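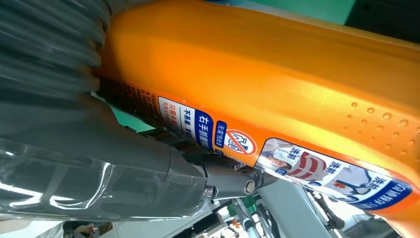
August
By Sun-ja Ko

Search articles
Enter keyword Go

Danlow spent most of last season defending corners with a purely zonal set-up, and it cost them. The head coach, Woo-jin Ha, has now moved to a mixed scheme: five players hold zones across the six-yard box, three mark opponents directly, and two stay on the edge of the area to deal with clearances.

The change matters most at the near post. Under the old system the first zone was held by a full-back, who was often beaten to flat deliveries by a taller runner. It now belongs to Si-woo Um, a centre-half who attacks the ball early and heads it away from goal. In the league opener against Zonudell he won the first contact at four corners out of five. The fifth was overhit.

The three markers have a narrower task. They do not need to win the header. They stand between the runner and the goal, slow the run and leave the ball to the zonal line. Quyên Diệp, the club's set-piece analyst, calls this 'blocking the lane' and drills it twice a week against a full attacking unit.

There is a price. With all ten outfield players back, Danlow have no one on halfway, and counter-attacks start deeper. Against Zonudell the first forward pass after a clearance went straight back to the opposition on several occasions. Sang-wook Ha, the quickest forward in the squad, now leaves the edge of the area as soon as the kick is taken – a small adjustment that gave Danlow their second goal, in the 65th minute.

Short corners remain a weakness. Zonudell scored from one in the 59th minute, when neither edge player went out to the ball and the cross came in unopposed. The match finished 2–1.

Related
Throw-ins in the final third
Flavard change goalkeeper coach
Pre-season fitness testing at Kong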